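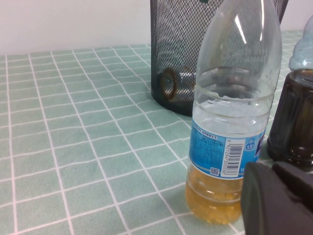
철망 원통형 수납통 사용 평가

작성: 생활용품 평가 담당
작성일: 5월 4일 일요일

1. 평가 개요

본 평가는 공용 작업실 및 회의용 탁자에서 사용하는 소형 수납 용품의 교체 여부를 판단하기 위하여 실시하였다. 평가 대상은 검은색 철망으로 제작된 원통형 수납통이며, 유통사 Trukeo를 통하여 구입한 제품이다. 기존에 사용하던 불투명 플라스틱 수납함은 내용물을 확인하려면 매번 뚜껑을 열어야 하고, 탁자 위에서 차지하는 면적이 넓다는 의견이 여러 차례 접수된 바 있다.

평가는 2월에 시작하였으며, 제품은 일반 사무 환경과 동일한 조건에서 사용하였다. 별도의 시험 장비를 이용한 계측은 하지 않았고, 실제 사용 중 확인된 사항과 이용자 의견을 중심으로 기술한다. 비교 대상으로는 Parness의 플라스틱 수납함과 Yalçınkaya의 목재 연필꽂이를 함께 두었다. 두 제품은 이미 비치되어 있던 것으로, 사용 기간이 서로 다르므로 마모 상태에 대한 직접 비교는 제외하였다.

2. 구입 및 가격

구입 당시 배송비 2,000원이 별도로 부과되었다. 여러 개를 동시에 주문하여도 배송비는 한 번만 청구되므로, 부서 단위로 구입할 경우에는 일괄 주문이 유리하다. 포장은 종이 상자와 얇은 비닐로 이루어져 있었으며, 도착 시 찌그러짐이나 도장 벗겨짐은 발견되지 않았다. 다만 제품 안내문에는 세척 방법이 기재되어 있지 않아, 관리 방법은 담당 부서에서 자체적으로 정하여 안내하였다.

조립은 필요하지 않다. 상자에서 꺼낸 뒤 마른 천으로 한 차례 닦아 바로 사용하였다. 닦는 과정에서 천에 검은색이 묻어나지 않는지도 확인하였는데, 묻어남은 없었다.

3. 형태 및 마감

제품은 마름모꼴의 촘촘한 철망을 둥글게 말아 만든 구조이다. 철망의 간격이 좁아 일반 볼펜의 심이나 연필 끝이 옆으로 빠져나오는 일은 거의 없었다. 그러나 펼친 클립이나 가는 핀은 망 사이로 끝이 걸리는 경우가 있어, 이러한 물품은 작은 용기에 담아 따로 보관하는 것이 적절하다.

이음매는 세로 방향으로 한 줄 나 있다. 손으로 쓸어 보았을 때 날카로운 부분은 느껴지지 않았으나, 이음매 안쪽은 바깥쪽에 비하여 마감이 다소 거칠다. 손을 깊이 넣어 물건을 꺼내는 일이 잦은 이용자라면 이음매가 뒤쪽을 향하도록 놓는 편이 좋다. 테두리는 말아 넣은 형태로 처리되어 있으며, 반복하여 잡아도 불편함이 없었다.

색상은 검은색 단일 품목이다. 밝은 색의 탁자나 벽 앞에 두면 윤곽이 뚜렷하여 위치를 찾기 쉽다. 반대로 어두운 목재 책상에서는 그림자와 섞여 눈에 잘 띄지 않는다는 의견이 있었다.

4. 수납 용도

제조사는 본 제품을 필기구용으로 소개하고 있으나, 평가 기간 중에는 필기구 이외의 물품을 담는 경우가 더 많았다. 고리 모양의 테이프나 원통형의 작은 물건처럼 서랍에 넣으면 굴러다니기 쉬운 물품을 모아 두기에 적합하다. 안에 든 물건의 대략적인 형태와 색이 철망 너머로 보이므로, 통을 기울이거나 비우지 않고도 필요한 물건이 들어 있는지 알 수 있다. 이 점은 Parness 제품과 비교하였을 때 가장 분명한 차이였다.

단점도 같은 특성에서 비롯된다. 내용물이 그대로 비치기 때문에 정돈되지 않은 상태도 함께 드러난다. 접견용 탁자와 같이 외부 방문객이 이용하는 장소에는 내용물의 종류를 제한하여 비치할 것을 권고한다.

테이프류를 보관할 때에는 다음 사항에 유의하여야 한다. 폭이 넓은 테이프를 눕혀서 넣으면 바닥을 대부분 차지하여 그 위에 놓인 물건이 기울어진다. 세워서 넣으면 옆 공간을 활용할 수 있으나, 꺼낼 때 다른 물건이 쓰러지는 일이 있다. 담당 부서에서는 테이프를 세워 넣고 그 옆에 원통형 물건을 하나 두어 받치는 방식을 사용하였으며, 별다른 문제는 없었다. 접착면의 가장자리에 먼지가 붙는 현상은 철망 구조의 특성상 피하기 어렵다. 장기간 사용하지 않는 테이프는 밀폐되는 용기에 보관하는 것이 바람직하다.

5. 안정성

바닥은 평평하고 가장자리가 둥글게 처리되어 있다. 내용물이 아래쪽에 모여 있을 때에는 탁자를 가볍게 건드려도 넘어지지 않았다. 긴 자나 가위를 한쪽으로 몰아 꽂은 경우에는 무게중심이 높아져 기울기 쉬웠다. 긴 물건은 서로 반대 방향으로 나누어 넣는 것이 좋다.

식탁보를 깐 탁자에서는 별도의 주의가 필요하다. 평가에 사용한 탁자에는 연한 민트색 바탕에 흰 선이 격자로 들어간 식탁보를 깔았다. 천에 주름이 남아 있으면 바닥이 완전히 밀착되지 않고 미세하게 흔들린다. 식탁보를 당기면 수납통이 함께 끌려오므로, 자리를 정리할 때에는 수납통을 먼저 들어 옮긴 뒤 천을 펴야 한다. 바닥에 미끄럼 방지 패드가 부착되어 있지 않은 점은 아쉬운 부분이다. 시중에서 판매하는 얇은 펠트를 붙이면 어느 정도 보완된다.

격자무늬 식탁보는 물건의 자리를 정하는 데에도 도움이 되었다. 이용자가 칸을 기준으로 수납통을 제자리에 돌려놓게 되어, 탁자 위의 배치가 전보다 일정하게 유지되었다. 이는 제품 자체의 장점은 아니나 함께 사용할 물품을 선택할 때 참고할 만하다.

6. 음료와 함께 두는 경우

회의용 탁자에는 생수병 등 음료를 함께 두는 일이 많다. 투명한 플라스틱 생수병은 철망 수납통 앞에 놓아도 뒤쪽이 어느 정도 보이지만, 병의 굴곡과 반사 때문에 안의 물건을 구별하기 어려워진다. 병은 수납통의 옆쪽에 두고, 손이 자주 오가는 방향은 비워 두도록 안내하였다.

물을 쏟았을 경우 철망은 물을 막아 주지 못한다. 종이로 된 물품이나 테이프가 들어 있다면 즉시 꺼내어 말려야 한다. 플라스틱 수납함은 이 점에서 더 안전하다. 음료를 상시 비치하는 탁자에는 높이가 낮은 받침 접시를 수납통 아래에 두는 방안도 고려할 수 있다. 평가 중 Zotirstead의 원형 받침을 사용해 보았으며, 크기는 맞았으나 식탁보 위에서는 받침 자체가 미끄러지는 경향이 있었다.

7. 청소 및 관리

먼지는 주로 바닥 안쪽의 모서리에 쌓인다. 내용물을 비운 뒤 뒤집어서 가볍게 털고, 마른 솔로 철망의 결을 따라 쓸어내면 대부분 제거된다. 물세척은 가능하다고 판단되나, 이음매에 물기가 남을 경우 녹이 생길 우려가 있으므로 세척 후에는 충분히 건조하여야 한다. 접착제가 묻은 부분은 망 사이까지 닦아내기 어려워 시간이 오래 걸렸다. 사용이 끝난 테이프의 끝은 접어서 보관하도록 이용자에게 안내할 필요가 있다.

8. 이용자 의견

평가 기간 중 접수된 의견은 모두 34건이다. 물건을 찾기 쉽다는 의견이 가장 많았고, 차지하는 면적이 작아 좋다는 의견이 뒤를 이었다. 불편 사항으로는 작은 물건이 바닥에 가라앉아 손이 잘 닿지 않는다는 점, 칸막이가 없다는 점이 지적되었다. 칸막이에 관한 요청은 Yalçınkaya 연필꽂이를 사용하던 이용자에게서 주로 나왔다. 해당 제품은 내부가 나뉘어 있어 필기구만 보관할 때에는 더 편리하나, 테이프와 같이 부피가 있는 물건은 들어가지 않는다.

9. 종합 평가

본 제품은 여러 종류의 소형 물품을 한곳에 모아 두고 수시로 꺼내 쓰는 용도에 적합하다. 내용물 확인이 쉽고 관리에 드는 수고가 적다. 반면 작은 부품의 보관, 액체를 다루는 자리, 외관의 정돈이 우선되는 자리에는 적합하지 않다.

담당 부서는 공용 작업실의 기존 플라스틱 수납함을 본 제품으로 교체하되, 음료를 상시 비치하는 탁자에는 기존 제품을 계속 사용하는 것으로 의견을 제출한다. 추가 구입 시에는 같은 유통사의 칸막이 포함 제품을 한 점 이상 함께 주문하여 비교할 것을 요청한다. 펠트 패드는 소모품 예산으로 별도 구입한다.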